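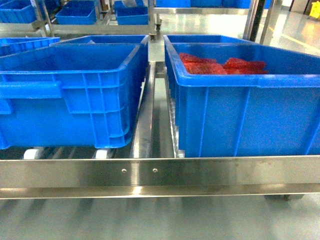
I quit buying lunch in January. I was spending close to 490 dollars every two months on sandwiches I didn't much like.
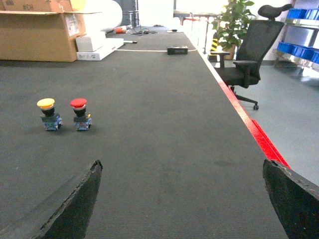
Two push-button switches on a carpeted table

Now I make soup on Saturday, usually lentil, and freeze it in small tubs. 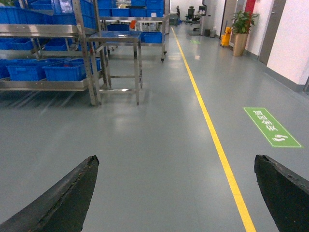 Gray floor, long corridor

I eat at 11 most days, which is too early. By four I'm hungry again, so I keep crackers in my desk.
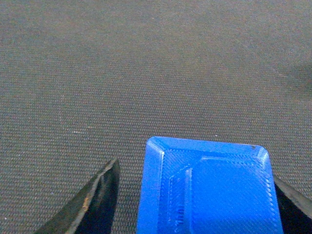

Blue printed block

Next week I'm trying split pea.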